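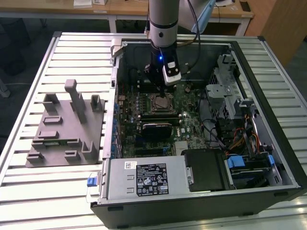
Progress report to the Entwistle Fund
Project: Second-hand computers for adult learners, Widirlow
Period covered: July to December

1. Summary

In this period we gave out computers to learners in Widirlow and in the villages along the Pirnier road. The grant allows us up to 2,000 pounds for spare parts, and we have spent 1,863 pounds of it. The evening classes have continued through the whole period, except for the two weeks when the heating in the library was under repair. We are on time with most of the plan. The part which is behind is the printed course book, and I explain this in section 4.

2. Classes

The beginners' class meets at the library from half past six. We had expected mostly retired people, but many of the learners are parents who need to write to the school, fill in forms and apply for work. For this reason we moved the lesson on e-mail to the first evening and put the lesson on spreadsheets near the end. The learners asked also for more time with online banking. We have not included it yet, as the tutors wish first to agree what they can safely show on a shared screen.

Attendance fell in November when the last bus was moved to an earlier time. We have written to the bus company, and we received an answer that the timetable will be looked at in spring. Until then the class finishes fifteen minutes earlier.
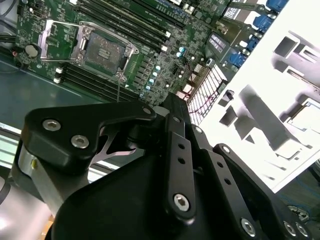
Inside an open computer, with the motherboard in its case.

3. Spare parts and stock

Most of the parts budget went on memory and on replacement power supplies. The prices of used memory have risen during the autumn, and we now buy in smaller orders. Hard disks from donated machines are wiped before the machine goes on the shelf, and the donor receives a letter which confirms it. The storage room at Hosta is now full to the door. We would like to discuss with you if a small part of the transport budget can be used for shelves.

4. Course book

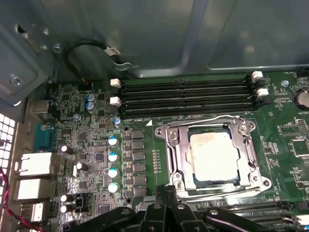
Report by Kamrul Bandara, project coordinator

The course book should have been printed in October. The text is ready in English, but the translated pages came back with different page lengths and the screenshots no longer stood beside the right paragraph. We decided to lay it out again from the beginning. This costs us 3 months, but no extra money, and the tutors are using loose copies in the meantime.

5. Next period

We plan to open a second class in Hosta, in the daytime, for people who work in the evening. The room is promised to us but the agreement is not yet signed. The printed course book should be with the learners before this class begins.

We ask the Fund for 2 decisions: the use of transport money for shelves, and the new date for the course book. The receipts for the spare parts are sent separately by post.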